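Prokivov two-arm kit with Brollik grippers: long-term review
Posted 23rd March
Rating: 2 out of 5

I really wanted to love these arms! I've had the Prokivov pair since February, bought through Hinrichs with the Brollik grippers as an add-on, and for the first fortnight I was telling anyone who'd listen that they were the best thing I'd ever spent money on. Then the right gripper started letting go of things, and the left one started NOT letting go of things, and that's more or less where we are now.

Some good bits first. The arms are lovely and smooth, quieter than I expected (I've had a Gratier single arm before and that thing sounded like a coffee grinder), and the setup took me one evening including a long break for tea. The fingers are gentle enough for books. Soft stuff like cushions they can nudge about quite nicely once you've got the approach right, though they do love to grab a pinch of sheet along with it.

My main use is bedroom tidying, so clearing things off the bed, straightening the covers, that sort of thing. I know a bed is a hard surface to work over. Everything sinks and slides and the height is different every time. But it's right there in the list of suggested tasks in the Prokivov booklet, so I think it's fair to judge them on it.

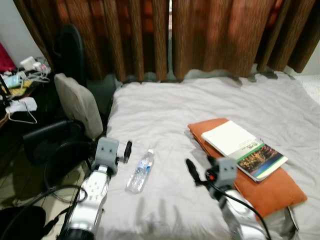 Bottle, books and the orange cushion, which is my usual test pile

So, the fault. On the right arm, the gripper would close on something, lift it, and then just go limp. No beep, no warning in the app, the fingers simply lost their force and whatever it was dropped. With a paperback over a duvet, who cares. With a full water bottle over a duvet, I cared quite a lot (put the lid on tight, is my advice, and then check it). I started keeping a tally and got 13 drops in one week, nearly all of them when the wrist was turned well over to one side.

I'm fairly sure it's the cable. Each gripper is fed by a black lead that runs down the outside of the arm, and there's a good deal of slack in it so the wrist can turn. Fair enough, but the slack hangs out in a big loop and the plug at the wrist end is only a push fit. Turn the wrist far enough and the loop tightens and tugs at the plug. I could make the fault happen on demand by giving the lead a very light pull with my finger, and a blob of tape over the plug stopped it for a whole afternoon.

The left one is the one that worries me more. If the lead gets pulled while the fingers are closed, that gripper stays shut, and it stays shut while the arm carries on with whatever move it was doing. Mine had hold of the duvet at the time and dragged it halfway down the bed before I reached the stop switch. That was bedding. I have small nieces who visit and I don't want to think about sleeves, or hair. The app showed everything as normal the whole time, a nice green tick, all fine!

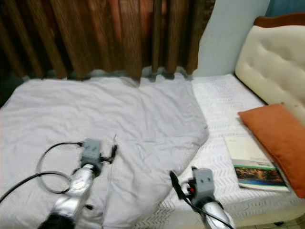
Working over the duvet, with the gripper leads running loose

And a loose lead over loose bedding is asking for trouble even with a perfect plug. It has caught in the folds of the duvet more than once. A clip or two along the forearm would sort most of it, and I can't understand why a kit that costs over 900 quid doesn't have them in the box.

Support has been a mixed bag. Hinrichs were friendly and answered the same day, but passed me to Prokivov, who said the grippers are Brollik's business, and Brollik took 4 emails to agree that a gripper shouldn't go dead without telling the arm. They've offered a replacement lead with a screw collar. No word on when, and no word on the software side, and that's the part I'd most like fixed. If the gripper stops talking, the arm should stop moving. My old Gratier did that, coffee grinder noises and all.

What I'm doing for now, in case you've got the same kit: tape on both plugs, hook-and-loop ties to hold the leads in against the forearms (leave a bit of slack at the wrist or you'll make it worse), speed turned down to the lowest setting, and the stop switch in my hand the whole time it's running. I don't leave it going while I'm in another room any more, and nobody else goes near the bed until the power's off.

Would I buy it again? With the screw collar and a proper fault stop, yes, probably, the arms themselves are great and I still get a little thrill when they pick up a book cleanly. As it's sold today, no. I'll add to this when the new lead arrives.

Pros: smooth, quiet, easy to set up, gentle fingers
Cons: push-fit plugs, no cable clips, arm keeps moving after a gripper fault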